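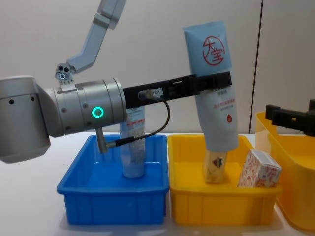 Le point 3.4 est inapplicable chez nous tel qu'il est rédigé, écrit-on du centre de Wulham : la grille demande que les sujets restent sous scellés jusqu'à l'appel, alors que la consigne de l'organisateur prévoit leur dépôt sur table avant l'entrée des candidats. Merci de dire lequel des deux textes l'emporte.

Réponse portée au point 3.4. Les autres remarques reçues sont reprises sous chaque rubrique.

Grille de contrôle d'un centre d'épreuves écrites
Recrutement sur concours, session de juin
Temps de lecture : 7 min

Champ d'application
La grille s'applique aux centres de Wulham et de Nishad pour l'épreuve écrite du dimanche. Elle se remplit en deux passages, la veille après installation, puis le matin avant l'ouverture des portes. Les épreuves orales et les tests pratiques relèvent d'une autre grille.

Cotation : C = conforme ; NC = non conforme ; R = réserve, à lever avant l'ouverture ; SO = sans objet. Une cotation NC aux rubriques 1 ou 3 suspend l'ouverture du centre. Toute cotation R porte l'heure de constat et l'heure de levée.

1. Accès et évacuation

1.1 Effectif convoqué inférieur ou égal à la capacité déclarée de la salle. C
Wulham : 300 convocations émises. L'effectif à retenir est celui des convocations, même si l'absentéisme des sessions passées laisse attendre moins de monde.

1.2 Issues de secours déverrouillées et dégagées sur toute leur largeur. R, levée
Nishad : table d'émargement posée devant un vantail. Déplacée contre le mur opposé pendant la visite.

1.3 Plan d'évacuation affiché à l'entrée de la salle et dans le couloir. C

1.4 Éclairage de sécurité essayé par coupure du circuit normal. C
L'essai se fait la veille. Ne pas le refaire le matin, les blocs doivent rester chargés.

1.5 Cheminement praticable en fauteuil depuis la voie publique jusqu'à la place attribuée. R, levée
Wulham : le cheminement existe, le fléchage renvoyait vers l'escalier. Affiches remplacées.

1.6 Point de rassemblement connu des surveillants. C
Vérifié par question directe. La signature de la feuille de consignes ne suffit pas.

2. Salle et placement

2.1 Une table par candidat, numérotée, numéro lisible depuis l'allée. C

2.2 Écartement entre tables conforme au plan validé. R, non levée à la clôture du premier passage
Nishad : les deux dernières rangées sont trop proches du mur du fond, le surveillant ne passe pas derrière. Reprise demandée avant le second passage.

2.3 Plan de placement identique à la liste d'émargement. C
Wulham : la convocation 1155 figurait sur la liste et manquait au plan. Erreur d'export dans Widside, corrigée à la source puis réimprimée. Toute correction manuscrite du plan est à proscrire, y compris paraphée.

2.4 Horloge visible de toutes les places, à l'heure. C

2.5 Places aménagées (tiers temps, police agrandie, poste informatique) regroupées à part. C
Commentaire reçu : « Le tiers temps se calcule-t-il sur la durée affichée ou sur la durée réelle après retard ? » Sur la durée affichée, soit 180 minutes pour l'épreuve principale. Un retard général au démarrage décale l'heure de fin et ne modifie pas la durée.

3. Sujets et copies

3.1 Colis reçus intacts, numéros de scellés relevés à réception. C
Transport assuré par Drerkach. Le bordereau porte l'heure de remise et deux signatures distinctes.

3.2 Local de stockage fermé à clé, registre des clés tenu. NC, puis C
Nishad : registre présent, dernière sortie de clé sans heure de retour. Cotation rétablie après contrôle de l'ensemble des scellés.

3.3 Quantité de sujets au moins égale à l'effectif, réserve comprise. C
La quantité se lit sur le bordereau. Aucun colis n'est ouvert pour la vérifier.

3.4 Scellés rompus en salle, devant deux candidats témoins. SO au premier passage
La consigne de l'organisateur l'emporte quand elle est écrite et transmise au centre avant la veille de l'épreuve. Dans ce cas, les sujets sont déposés face cachée, portes closes, en présence du responsable de salle, et la rupture des scellés fait l'objet d'un procès-verbal séparé. À défaut de consigne écrite, le 3.4 s'applique dans sa rédaction actuelle. La prochaine version mentionnera les deux cas.

3.5 Copies vierges et brouillons de couleurs différentes. C

3.6 Enveloppes de retour préparées, étiquetées par rangée. C

4. Identification des candidats

4.1 Pièces d'identité admises affichées à l'entrée. C
Liste à jour. L'ancienne affiche, encore en place côté parking à Wulham, a été retirée.

4.2 Procédure écrite pour le candidat sans pièce valable. R, levée
Le candidat compose à titre conservatoire et signe une déclaration. Les surveillants de Nishad appliquaient un refus d'accès, qui relève du seul organisateur.

4.3 Appareils connectés éteints et déposés dans le sac, montres comprises. C
Commentaire reçu : « Les sacs restent-ils sous la table ? » Non. Ils sont déposés à l'avant ou au fond de la salle, hors des allées.

4.4 Heure limite d'admission des retardataires connue et affichée. C
La limite correspond à l'ouverture des sujets. Elle ne se négocie pas à la porte.

5. Personnel de surveillance

5.1 Effectif de surveillance conforme au ratio fixé par l'organisateur. C

5.2 Absence de lien de parenté ou hiérarchique avec un candidat de la salle, attestée par écrit. R, levée
Deux attestations manquantes à Wulham, recueillies avant la fin de la visite.

5.3 Relève prévue pour les pauses. C
Une relève par couloir au minimum. Le responsable de salle n'entre pas dans le calcul.

5.4 Consignes en cas de fraude constatée. C
Le candidat poursuit l'épreuve. Le matériel est retenu contre reçu et l'incident est porté au procès-verbal avec l'heure.

6. Clôture

6.1 Émargement de sortie contrôlé avec les copies rendues, copies blanches comprises. Second passage

6.2 Procès-verbal signé, une ligne par incident, mention « néant » s'il n'y en a pas. Second passage

6.3 Colis retour scellés, remis à Drerkach contre bordereau. Second passage
Si le transporteur se présente en retard, les colis retournent au local 3.2. Ils ne restent pas à l'accueil.

Réserves ouvertes à l'issue du premier passage
2.2, Nishad, écartement du fond de salle. Levée à constater le matin, avant l'ouverture des portes.

La grille remplie est versée dans Widside sous la référence 399, procès-verbaux joints. Les commentaires sur la rédaction des points sont à déposer dans la même fiche, avec le numéro du point en objet.

Ce site utilise des cookies de mesure d'audience. Accepter | Refuser | Paramétrer

Contact | Mentions légales | Tous droits réservés | Haut de page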